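Folding cell at Humstead laundry still needs a morning of hands

Wednesday, July 2, 2025

HUMSTEAD — The garment cell at Özkan Linen & Uniform was sold last December as a machine that would need a wipe-down and a software update now and then. Six months on, it has its own shelf of spare parts, its own clipboard and a good share of one technician's working day.

The cell is a Roltau, put together by the integrator Zundeck. It is a pair of arms with two-finger grippers, set up at a padded gray work surface, and its job is to pick up a garment, find the corners, spread it out and fold it. Team jerseys are what it gets most of the time. Özkan washes for a number of recreation leagues in the county, and jerseys were picked as the first test on the grounds that they are all more or less the same shape.

Anyone who has folded a basketball jersey could have raised a hand at that point. The fabric is slippery, the armholes are huge and the trim is a different thickness from the body. Zundeck's brochure, still pinned up by the break room door, calls sportswear "a natural starting category." The people who run the cell have other words for it.

"It's a decent arm," said Recep Dursun, the technician who looks after it. "It's the fingers that eat my day."

Dursun starts before the first load is dry. The order of work is written out on the clipboard, and he lets a visitor read it. Power off, key out. Look over both grippers under a flashlight. Clean the inside faces of the fingers with alcohol and a lint-free cloth. Check the screws at the mounting plate with the short hex key, never the long one. Run a hand along each cable and feel for a stiff place. Key in, power up, wait for the green light. Then come the test picks.

The test picks are where the brochure and the laundry part company. A full check takes 10 clean corner grabs in a row from each arm. If one slips, the count goes back to zero. Some mornings Dursun is done before his coffee is cold. On the morning of our visit he reset the count twice on the left arm, swore softly in two languages and went to get a new pair of finger pads.

The pads are thin strips glued to the gripping faces, and they are the part that wears. Zundeck's service sheet gives them a life of one quarter. Dursun has changed them every few weeks since spring. He blames fabric softener, which leaves a film on the pads that alcohol takes off slowly and incompletely. Özkan has cut the softener on jersey loads. The pads last a little longer now, though he won't put a figure on how much.

Umut Karabulut, a support engineer at Zundeck, said over the phone that the pad interval was "always meant as guidance" and depended on what the customer ran through the cell. Asked whether the sales team had made that clear before the contract was signed, he said he wasn't in those meetings.

The other regular chore is height. The grippers have to come down close enough to the work surface to get hold of a corner but stop short of pushing into the padding. A hard table would make that simple: touch it once, write down the number, done. Padding gives, and it gives differently where it has been pressed a few thousand times. So once a week Dursun lowers each gripper by hand over a set of marked spots, slides a feeler gauge underneath and types in a correction for every spot.

Why have padding at all? Firdevs Değirmenci, the plant manager, said the first surface was a bare board, and the fingertips kept jamming against it and tripping the safety stop. The soft covering was Zundeck's fix. It cured the stops and created the weekly chore, and that chore appears nowhere in the maintenance schedule Özkan was given.
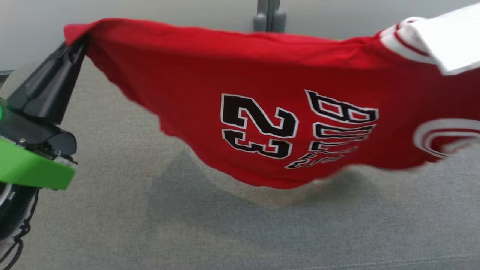
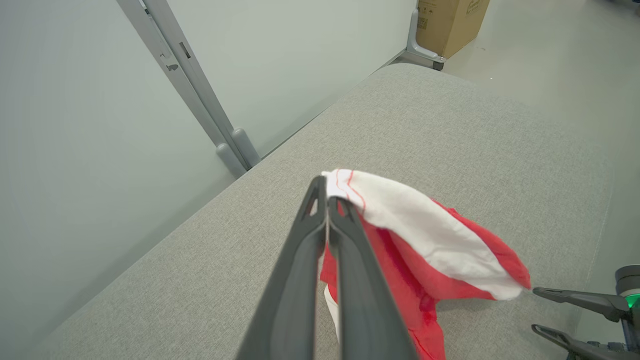

Grippers handling red fabric with white trim at the gray padded surface in Humstead.

Trim is a sore subject. A gripper that closes on the plain body of a jersey gets one thickness of cloth. If it closes on the ribbed binding around a collar or armhole it gets a thick, springy roll that can squirm out of the fingertips. Dursun has turned up the closing force for trim, in small steps, and wrote each step on the clipboard with his initials. Too much force and the tips leave a crease that shows up on the folded shirt. Too little and the shirt is back on the surface in a heap.

There is also the matter of printed numbers. Big rubbery numerals make a jersey hang stiffly in the middle and floppily everywhere else, and when an arm swings the cloth around, the bottom edge goes its own way. The cell is supposed to wait for the fabric to settle before the second arm moves in. The waiting time is a setting. It came from the factory short, presumably to look good in a demo, and Dursun has made it longer.

All that waiting adds up. Değirmenci keeps her own tally, separate from the one on the cell's screen, and she was willing to share part of it. In the last full month the Roltau finished 2,877 garments that passed inspection at the packing table. The screen had a higher number. The screen counts a fold as complete when the arms let go, whatever the shirt looks like afterward.

She would not say what a person at a folding table gets through in the same month, except that she had "done that arithmetic and didn't enjoy it."

Zundeck has a different view. Alois Nägeli, who handles the company's accounts in the region, said that early sites always look expensive and that the Humstead cell improves with each update. He pointed to a success rate on first grabs that the company puts at 97 out of 100. We asked how that was measured. It was measured at Zundeck's own workshop, on new jerseys, with fresh pads.

Subtract that 97 and you get three bad grabs in every hundred, under the best conditions anyone could arrange. A jersey needs several grabs to get from heap to fold. Readers can work out the rest for themselves, and so could a buyer — ideally ahead of signing.

To be fair to the machine, the bigger parts have held up. No joint has failed. The wrist units run as they did on the first day, and the one cable that had to be replaced was pinched by a laundry cart, a thing the cart driver has admitted. Dursun says the swap was easy: four clips, one connector, a restart and a fresh alignment of the arm. He now leaves a little more slack in the loop below each wrist, and watches that it doesn't sag far enough to snag on the clothing.

Alignment after a repair is the part he'd like Zundeck to rethink. Both arms have to agree on where they are, or the second one reaches for a corner that is a finger's width away. The procedure calls for a metal target plate clamped to the bench. A clamp wants something solid to bite on, and the bench is now padded. Dursun had a neighbor's machine shop cut him a wider plate that sits flat under its own weight. Zundeck has seen photographs of it and, Karabulut said, is "looking at" making it official. Özkan paid for the plate.

Ataberk Canpolat, who works the packing table downstream, has the least complicated opinion in the building. He refolds whatever comes out wrong. On good days he has time to sweep. After a pad change the folds are tight and square and better than his own, he said, and toward the end of a set of pads he can tell with his eyes shut, by the number of sleeves sticking out.

"They told us it would free me up," he said. "I'm standing in the same spot."

Özkan's service agreement with Zundeck comes up for renewal in December. Değirmenci wants the weekly height check and the pad changes written into it, with Zundeck covering the parts. Nägeli said the company was open to a conversation about consumables. He did not say the same about labor.

In the meantime there is talk of moving the cell on to towels, which are flat, have four corners and carry no lettering. Dursun is in favor. He has also asked for one week of towel trials before anybody prints a new brochure.

The second set of finger pads went on shortly after nine. The left arm got through its 10 grabs without a slip, and the first cart of jerseys was rolled in.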